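Vavholm Tabletop Refurbishment
Progress report to Sorum, second period
Mon 8 December

Status

Work on the dining hall tables is on schedule in all respects but one. Of the 404 tabletops in the programme, 214 have been sanded, oiled and returned to use. The remainder are at the store or still in service in the halls, awaiting their turn. Spend is within the agreed limit and no change to the budget is requested.

Surface condition

The tops are pale wood with a pronounced grain, and the old finish had worn unevenly. Most damage was shallow: ring marks, fine scratches and some greying along the edges where cloths had been wrung out. Two passes with the sander were enough in nearly all cases. Deeper cuts were left where removing them would have taken too much off the top.

The finish is the low-sheen oil supplied by Sukprasert. Under ceiling lights it still gives a soft reflection across the middle of the top, and we regard this as acceptable. A fully matt oil was tried on 4 tops in the first period and marked too easily.

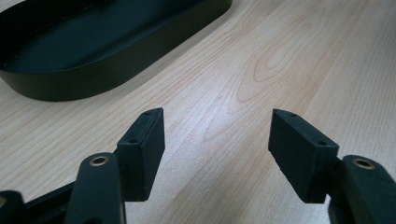
Figure 1. Pale wooden top with oval grain figure; black oval tray at upper left.

Grain varies a good deal from one top to the next. Strong oval figures take up slightly more oil than straight grain and come out a shade darker. We have not tried to even this out with stain. Where tables stand end to end, tops of similar figure are being placed together as far as the room plan permits.

Trays

The trays were added to the scope in April at Sorum's request. The smooth oval type, in black, has been chosen for condiments and cutlery. It has low walls and can be wiped out without lifting. Its flat base spreads the load, and no pressure marks were found in the oil after the trial fortnight. The earlier trays had small hard feet – these left dents in the softer tops and have been withdrawn.

Delay

The second oiling room was out of use for 2 weeks while the extractor was repaired. Drying was moved to the store, where it is cooler, and each batch took around a day longer to cure. The extractor is now running and output is back to the planned rate.

Next period

Work will move to the upper hall. Tops there are fixed from below with old brackets, and several screws are seized, so removal will be slower. The booking sheet in Allow has been updated with the closure times for each bay. A sample top from the first batch will be checked again for wear and the result included in the next report.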